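# Getting the two arms to fold a cloth (Burkdale robotics club notes)

If you're new this term, welcome! Cloth folding is the task nearly everybody asks about first, so Thanasis Spanos and I finally sat down and wrote out how we teach it. Read it all once before you touch anything -- I know, I know, but please do.

Start with the clamps. Give each one a good firm wiggle, and then check that the cables have enough slack for the arms to reach the middle of the table. Set the speed limit to 105 on both sides and leave it there until you've had a few quiet runs.

Next, drop the cloth near the middle and let it land however it likes. A crumpled start is harder, but it's what the judges will give you.
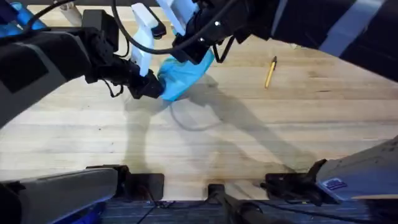 Bring the left arm in first and let it press gently before you close the gripper. Wait 200 milliseconds, then bring in the right. If both grippers grab at once they tend to tug against each other, and you'll spend the afternoon starting over (ask me about December sometime).

Once both sides have hold, lift slowly, pull until the creases ease out, and lower. Save the run under your own name in the Prostora folder, and write down what went wrong while you still remember it.

Questions go to me or Thanasis, any time after 2.

-- Fotis Alexiou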